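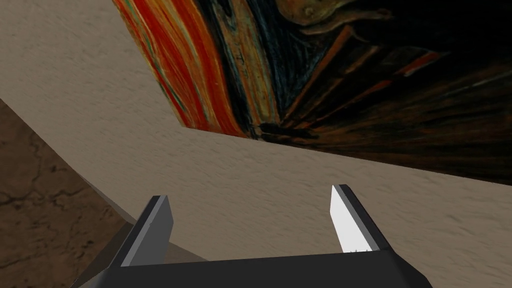
June, afternoon. Notebook, sim data collection, Lidano task set.

Picked up where the morning run stopped. Target for this batch is 1,700 accepted episodes across the texture variants. We had 682 when I sat down. The night job died on a full disk again, so the count is lower than the log says. The log counts an episode when it starts, the index counts it when it is written out. Trust the index.

Randomizer settings for this block: surface texture, floor texture, panel artwork, light level, start pose of the arm. Everything else is held fixed. The wrist camera is at the same mount offset as the last block and I would like it to stay there until we finish, please don't "fix" it. If you need a wider view, make a second config and put your name on it.

Went through wrist views at the start pose to see what the policy is getting. The beige grainy surface with the cracked brown floor is in the rotation now, and so is the painting with the swirling sky and the bridge. I had worried about the painting. It has strong diagonal lines and a lot of red and orange, and the old segmentation model at Bradness used to grab on to anything like that. Keeping it in. If the learner falls for it I want to find out now, with cheap episodes.

The white pad on the right finger is very bright in the render, close to glowing. The left inner face comes out medium gray under the same lights. I checked the material file and the two pads point to different entries. Could be deliberate, could be left over from when Awwad was testing finger tracking and wanted one side easy to find. There are also a few tiny dark specks near the base of the white pad. I can't tell if they are in the texture or come from the renderer. Left all of it alone for this batch, because changing it halfway would give us two kinds of gripper in one set and no label to tell them apart. To do: ask whoever owns the Awwad assets.

Rejections so far today: 21. Most are time-outs in the approach. The scripted expert picks a grasp, starts down, then hits the joint limit when the start pose is tilted too far. These are not interesting failures and I don't want them in the training set. I cut the tilt range on the start pose by a little and the time-outs mostly went away. The views are still well off level, so we haven't lost the variety we wanted there.

2 of the rejections were different. The object spawned inside the table geometry and got thrown out of the workspace on the first physics step. Same bug as in the Markdale set. Workaround is the same too: spawn higher, let it settle, then start recording. Costs a bit of time per episode. I put the settle step before the recorder opens so it doesn't show up in the data as dead time at the front.

Question for the group: do we keep frames from before the arm first moves? Right now every episode has a short still stretch with the fingers open and nothing in reach. The last policy learned to sit there. It would wait, sometimes for the whole episode, and the loss looked fine the entire time. My vote is to trim to the first nonzero action and keep only a few frames ahead of it. I haven't trimmed anything on disk. Raw stays raw, trimming happens in the loader.

Also noticed the dim end of the light range makes the side of the beige surface and the floor run together at low resolution. At full size the boundary is easy to see. After downsampling it is a guess. Raised the lower bound on the light a notch and wrote the old value in the config comment.

4:40 pm. Restarted with the new settle step, new tilt range, new light floor. Output goes to the second disk. Seeds continue from the last good index, so no overlap with the morning episodes.

Still open: pad material entries, still-frame trimming, clean up the log counter so it agrees with the index. Somebody should also delete the old Markdale renders, they are taking up most of the first disk.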